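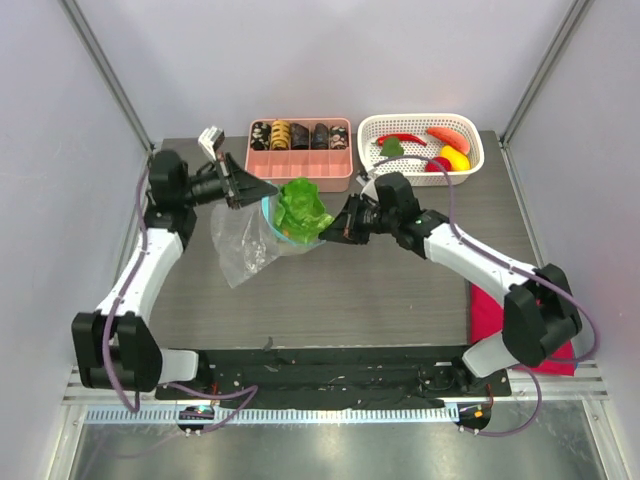
Hidside Opens Produce Packing Counter in Birnau

BIRNAU, Tuesday, May 25, 2021 — Grocery supplier Hidside has opened a counter in Birnau where greens are packed in clear plastic bags to order. The counter takes orders from 9 a.m. and closes at 2 p.m., Monday through Saturday.

Customers choose what goes in each bag. Leafy greens are packed last so they stay on top. Orders of 15 bags or more need one day's notice.

"People kept asking for smaller amounts," said Meifang Yuan, who manages the counter. "A family of two doesn't want a whole crate of greens."

Hidside tested the service in February at its Sakent store. Bags can be picked up at the counter or delivered within 20 miles — delivery is free through the end of June.

Contact: Bienvenido Policarpio, Hidside press office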